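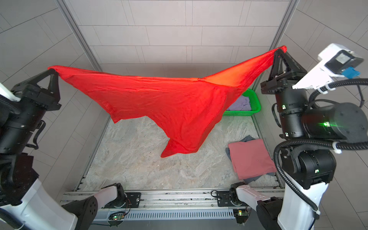 Lundov is a two-armed workcell for handling cloth, sold as a kit by the firm Ma of Condton and supplied with a hire and support service for laundries, textile recyclers and teaching laboratories. It is delivered as an open-fronted enclosure with an arm on each side, and the buyer adds a computer and a mains supply. The standard exercise for the kit is the two-handed lift, in which each gripper takes a top corner of a piece of fabric and the upper edge is brought nearly straight between them, as with the red cloth, while the remainder is left to hang. Further pieces may wait on the floor of the enclosure or in a mesh basket until they are needed.

Background

Ma was founded in Condton by Nassoro Kashindye and Nyokabi Mfaume, who had previously worked on sorting equipment for second-hand clothing. Their first product was a single-arm folding table, withdrawn after a short period on sale when customers found that large items slid off the front edge. Work on a two-armed successor began in a rented unit at Ikport, and the name Lundov was taken from the street in which the unit stood. The kit went on general sale in October of the following year.

Design

The arms are mounted on the left and right of the work area and share a single control program. Each carries a gripper with a black triangular frame, intended to pinch a thin edge of fabric without gathering the material behind it. Cables are carried along the outside of the arms in corrugated conduit, an arrangement the maker defends on the ground that a worn cable can be replaced without taking a joint apart. The walls are lined with pale grey tiles, and a metal rail runs along the front of the floor.

Three editions are offered. The basic edition contains the arms, grippers and enclosure. The second adds software for recording and replaying movements. The third, intended for commercial sites, includes installation and 2 service visits a year. Spare gripper pads are sold separately in all cases.

Hire service

Lundov may also be hired by the month from the Ikport workshop. The charge at launch was 280 a week, excluding delivery, with a minimum term of 3 months. Training for operators is given on site and is led by Muthoni Minja, head of customer support. Hired units are returned to Ikport for inspection between customers.

Reception

In a review for a regional trade bulletin, Naomi Masanja judged the kit well suited to towels, napkins and other flat goods. She was less satisfied with its handling of garments with sleeves, and considered the printed manual too brief on the subject of calibration. Fikri Lau, who assessed the second edition for a technical college, praised the ease of access from the front but noted that the recording software could not be used by more than one person at a time. Ma issued a revised manual in response to the first review. The limit on users remained in place.

See also: Folding machine; Industrial laundry; Robot end effector

Categories: Industrial robots | Textile machinery | Products of Condton

This site uses cookies to remember your reading preferences. By continuing to browse you accept our cookie policy.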